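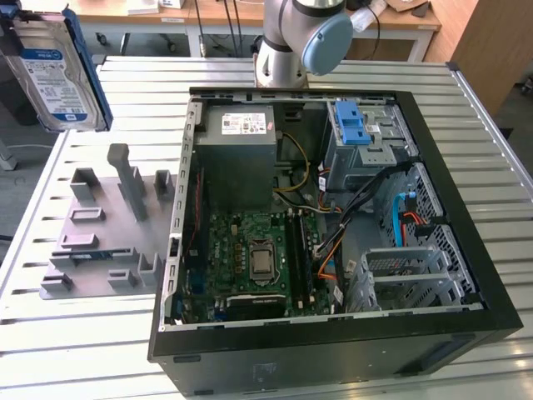
What the Refrigerator Remembers

Small clinics store expensive vaccine in simple machines. The weak point is often the temperature record.

Search back issues Enter a keyword Go

Most refrigerated vaccine has to be kept between 36 and 46 degrees Fahrenheit from the time it leaves the manufacturer to the time it is drawn into a syringe. The range is narrow, and the two ends of it are not equal. A vial that spends an hour slightly above the upper limit has usually lost a small part of its stability budget. A vial that freezes may be ruined at once, and in many products the damage can't be seen.

The difference comes from chemistry. Many common vaccines contain an aluminum salt, which helps the body respond to the active ingredient. Freezing makes the salt particles clump, and thawing doesn't restore them. The liquid can look normal after a shake. Its strength may have dropped, and the person who receives it has no way to tell.

Clinics therefore watch the low end closely, or mean to. A review of storage at outpatient sites in the Wurley district, finished in June, covered 142 refrigerators in family practices, pharmacies and school health offices. The reviewers read the stored temperature logs, checked where each probe had been placed, and compared the built-in display with a reference thermometer left inside overnight. The report is short and largely made up of tables. It found few broken refrigerators. It found many that were working as designed and being measured badly.

Air and liquid

The first problem is what the probe measures. A bare sensor hanging from a shelf reads air. Air temperature in a refrigerator swings each time the compressor cycles and jumps each time the door is opened. A vial holds a small volume of liquid behind glass and inside a carton, so it follows those swings slowly and never reaches the peaks.

A buffered probe is meant to copy this behavior. The sensor tip sits in a small bottle of glycol, glass beads or sand, and the filling delays its response. The delay should be close to that of the stored product. With too little buffer, the log fills with alarms caused by someone restocking a shelf. With too much, a real failure takes a long time to appear.

The Wurley reviewers found bare probes in a good share of the older units. At these sites staff had learned to treat alarms as noise. Several had widened the alarm limits, and at one office the low limit had been set below the freezing point of water. That setting removed the nuisance alarms. It also removed the only warning that mattered.

Where the cold is

The second problem is placement. A household refrigerator, which some sites still use, cools its fresh food section with air drawn from the freezer. The air enters through a vent, often near the top at the back, and can be well below freezing as it comes in. A carton pushed against that vent may freeze while the middle of the cabinet reads a steady 40 degrees.

Purpose-built units use fans and a separate evaporator to even out the temperature. The spread between the warmest and coldest points is smaller, although it is not zero. A shelf packed to the back wall blocks the airflow and brings back the pattern that the fans were installed to prevent.

The usual instruction is to put the probe in the center of the cabinet with the vaccine. This gives a fair estimate of the average. It says little about the corners. Mapping a cabinet with several loggers over a day or two gives a better picture, and the result can be turned into a simple card on the door showing which areas to leave empty. Mapping was rare in the district. Where it had been done, the cards were usually dated before the unit was moved to its present room.

The logger

Redeteck supplies the digital loggers used at most of the reviewed sites. The base model takes a reading at a fixed interval and holds 1000 of them. When the memory is full, the oldest reading is overwritten. At a fifteen-minute interval the memory covers a little more than ten days. At five minutes it covers less than four.

The arithmetic matters over a holiday closure. A site that chose the shorter interval for better detail, then closed for five days, would come back to a log with the first day or more missing. The display would still show a minimum and maximum, but on this model those values come from the stored readings. A freeze on the first night would leave no trace.

Redeteck lists the memory size in the manual and offers a larger model. The review recommends that clinics work out their coverage for the longest planned closure, then choose the interval from that. It also recommends downloading the log at least weekly. Sites that downloaded monthly had gaps as a matter of routine.

Reading the minimum and maximum by hand at the start of each workday remains useful. The values should be written down and the device reset. If the reset is skipped, an old low reading stays on the display and hides later ones that were less severe but still out of range.

Calibration

Sensors drift. The amount depends on the type of sensor, its age and how it has been treated. A thermistor in good condition may move by a small fraction of a degree over a year. One that has been dropped, or had its cable shut in a door seal for months, may do worse. A certificate shows that the device matched a reference on the day of the test, within a stated uncertainty.

That uncertainty is often ignored. If a logger is accurate to within one degree and the display reads 36, the true value may be 35 or 37. A cautious site sets the refrigerator near the middle of the range so that normal drift and normal error still leave room on both sides. Turning the control colder as a safety margin, a habit the reviewers met often, uses up that room at the more dangerous end.

Sandhu, a calibration laboratory, tests loggers for the district on a fixed yearly schedule. The review proposes a longer interval for newer units with a clean history, and would spend the savings on buffered probes.
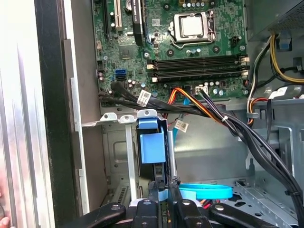 Sandhu does not accept the proposal, saying that a clean history is known only from earlier tests, and that a longer interval means more stock is in question whenever a logger fails one. The laboratory would keep the yearly schedule and add a simple ice-point check at each site halfway through. An ice-point check needs crushed ice, clean water and an insulated cup, and it tests the sensor close to the low limit.

Both positions can be defended. The answer depends on the price of a test, the price of the stock and how often a sensor fails without warning, and the review had too little data on the last of these to settle the matter.

After an alarm

What happens next is the least technical part of the process and the least consistent. The correct first step is to mark the stock as do not use and keep it at the proper temperature. It should not be thrown away. The manufacturer can often decide from the time and temperature whether the product is still usable, and it can only do so if the record is complete.

At the Pollcombe depot, which supplies the district, a compressor fault put about 800 doses on hold during the spring. The log was unbroken, the probe was buffered, and the calibration was current. Most of the stock was cleared for use. In the same season a smaller batch at a family practice was discarded in full after 3 hours were found missing from its record. The temperature on either side of the gap was normal.

The review gives both cases in its appendix without comment. Its main text ends with a list of settings to check: interval, memory coverage, high and low limits, alarm delay, clock. The clock is on the list due to a group of loggers still running on winter time, whose alarms could not be matched to the door records until the hour was corrected.

A follow-up inspection is planned for the sites that used bare probes. Clinics that replace them beforehand are asked to keep the old log files with the date of the change noted, as readings from the two probe types should not be plotted on one line.

Contact the editors | Copyright, all rights reserved | Back to top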